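Flevstead Print Shed > Notebooks > Bench book

Bench book Screens Recipes Kit list Booking

We use cookies to remember your settings. Accept / Reject

Thu 30 September

In early, heating off again. Binder was thick as custard, stood the tub in a sink of warm water while I sorted the screens. Don't do this with the lid on loose, see the ochre disaster in May.

Main job today: find out why the yellow on the calico keeps rubbing off. Ieva thinks under-cured. Ross thinks too much pigment in the mix. I think both, and also the cloth still has size in it, whatever the label says. Bolt says ready for printing. Dropped water on it, bead just sat there. So it isn't.

Plan:
- scour half the calico, leave half as it came
- same yellow on both, same screen (the fern one, it's the only one without a pinhole)
- cure at different times on the Pfeiffer press
- dry rub, then wet rub, then through the machine

Scoured with soda and a bit of soap in the big pan, 52 minutes because I forgot it was on. Water came out the colour of tea. Quite grim for new cloth. Rinsed till clear, spun, hung over the pipes. Took ages to dry with the pipes cold, in the end ironed it dry which I know we say not to.

Mixed the yellow to Ieva's recipe, 200 g binder to 8 g pigment. Ross wrote a different figure on the tub lid but it's smudged and he's not in till after lunch. Went with Ieva's. Stirred it by hand, still got streaks, put it through the old tights.
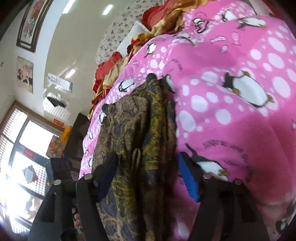 Printed the unscoured pieces first so they'd be drying. Two pulls each way. Squeegee chattered on the second, there is a nick in the blade near the left end — needs either sanding down or binning. Edges on the unscoured are actually sharper, which is annoying. Ink sits on top so it doesn't spread. Scoured pieces a touch softer on the fronds, lost a couple of the fine lines altogether. Might need a finer mesh if we go that way.

Flooded the screen between pulls and still got drying-in at the bottom corner. Misted it. Too much mist. One piece has a pale blotch, marked it X and kept it for the press tests as it doesn't matter there.

Press. Dial on the Pfeiffer can't be trusted, Ross's strips say it runs cool at the back left. Kept everything front and centre. Three cure times, short, medium, long, one scoured and one unscoured for each. Baking paper top and bottom. Wrote the times on the back of each piece in pencil, NOT the washable pen again.

Results, dry rub (white cloth, thumb, same number of strokes):
short, unscoured — awful, thumb yellow
short, scoured — some
medium, unscoured — some
medium, scoured — faint trace, had to hold it to the window
long, unscoured — faint
long, scoured — nothing I can see

So scouring buys us roughly one step of cure time. Ieva will say told you so about the cure and I'll say told you so about the size.

Wet rub not finished, ran out of white cloth. There is more in the Ikeo crate under the cutting table but somebody has stacked the paper rolls on it. Moved them. Wrong crate, that one is all zips. Looked in the Lurer tins as well, just pins and a perished rubber roller. Will buy some.

Longest cure has scorched very slightly at one corner, you can smell it more than see it. Wouldn't want to go longer. If the yellow still comes off wet at that setting then it's the pigment load and Ross gets his turn.

Ross in at last. His lid figure was for the blue!! He says yellow can go heavier but wants a spoon of fixer with it, and the fixer has to be used the same day. We have no fixer. Added to the list.

Talked about the next repeat. He wants big flowers on a dark ground, light over dark, which means opaque binder and a lot of screen cleaning. I said why not print the ground round the flowers and let the cloth do the light bit. He said registration. Fair point, ours is a strip of tape and hope. Left it that we try one motif each and put them up side by side, his opaque, mine reversed out. Leaves only for now, petals later. Keep the line thicker than you think, anything thin fills in by the third pull.
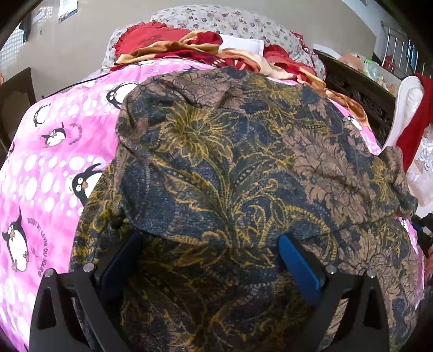 Dark floral on the penguin sheet. Mustard and brown on slate blue.

Cleaned down. Fern screen has a bit of staining, doesn't come off, not blocked though, held it up to the light and checked. Yellow left over is in the jam jar with the blue lid. Labelled. Top it with cling film touching the surface or it skins.

Ieva Ramanauskas has the booking for the long table tomorrow, so samples are off it and pegged on the line by the door, in order, short cure nearest the door. Please dont re-peg them. Ross MacAulay has the key to the chemical cupboard, still.

To do
- wet rub, all pieces, once there's white cloth
- machine wash, then rub again
- fixer
- squeegee blade
- strips right across the press, map the cool patch properly
- ask supplier about the size, take the water drop piece to show them
- finer mesh, price it
- scour the rest of the bolt? wait for the wet rub befroe doing it

Soda nearly out too.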